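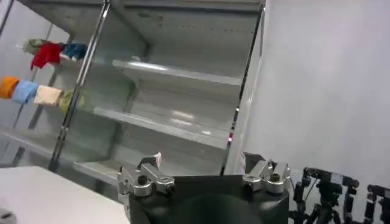
Putting it all back is the bit I dread, one of the households in Hulunwood wrote on the first page of their diary, and then they added that they'd left the shelves bare for a week and got rather fond of them. I've borrowed that line as the way into this section, as it came up in one form or another all through the Hulunwood diaries and hardly at all in Pondirville.

Home Issues Sections Authors Contact
Last updated: January
14 shares 3 comments

4.2 Bare shelves and small cloths

Figure 4. A white cabinet with its three shelves empty, and small coloured pieces, cloths or sponges by the look of them, in two rows at the left.

In the last section I talked about full cupboards and what people do when they can't face them. I want to spend a little longer here on the empty ones, which I'd hardly planned for when I drew up the diary sheets. We had 70 households altogether, and between them they emptied 337 shelves over the course of the study. I had assumed (rather naively, I now think) that an emptied shelf would be wiped and filled again by teatime. Of those 337 shelves, 239 were back in use by the next diary entry. The other 98 weren't, and they are the ones I found myself reading about late at night with a cup of tea.

People gave all sorts of reasons. A few wanted to line the shelves first and couldn't find the paper. Some had taken so much to the charity shop that there wasn't enough left to go back. Quite a lot just liked it! One diary has the word "lovely" next to an empty top shelf on four pages running, and then on the fifth page there's a tin of shortbread on it and no further comment.

A white cabinet like the one in Figure 4 shows every mark once it's empty – there are faint smudges on the back wall that I doubt anyone would spot behind a stack of plates. That mattered more than I expected. Plenty of households only began cleaning properly after they'd taken things out and had a look at what was behind. Under the Rodrigues sheet, the older diary form I started with, all of that would have gone down as "cleaning" and been timed separately. I changed the form after the pilot so that cleaning and emptying could share a line, and I'm glad I did, though it does make my early figures awkward to compare with the later ones. I've left the pilot out of the totals for that reason.

Now, the cloths. I know they sound like a side issue. But small soft things (dusters, flannels, sponges, the odd sock doing duty as a duster) gave people more bother than pans or crockery ever did. Nearly everyone had a fixed idea of where the pans lived. With cloths they dithered. I had 108 diary entries that mentioned cloths being moved twice or more in one session, usually from a shelf to a drawer and then back out again once the drawer wouldn't shut.

Colour helped, up to a point. The pieces in Figure 4 include a bright red, a blue, an orange, a beige and a yellow-green, and with colours that far apart you can pick out the one you want without unfolding anything. Households that kept a colour for each job – red for the bathroom was a common one – tended to keep them near to hand and in view. Those with a pile of much the same grey cloths put them on a shelf, usually the bottom one, and then complained about them. I tried coding this with the Turker scheme, which sorts belongings by how often they're reached for, but it has no slot for things that are used daily and thought about never, so I ended up adding one. The new slot is called "soft and small" and it's described in the appendix.

I should say that I can't tell from the diaries whether colour came first or the habit did. Somebody who already sorts their cloths by job may simply buy them in different colours. I did ask in the follow-up sheet, and the answers were split and mostly very short.

4.3 Doors, handles and things behind things

Cupboards with doors behaved differently again, and I'll take the deep ones first.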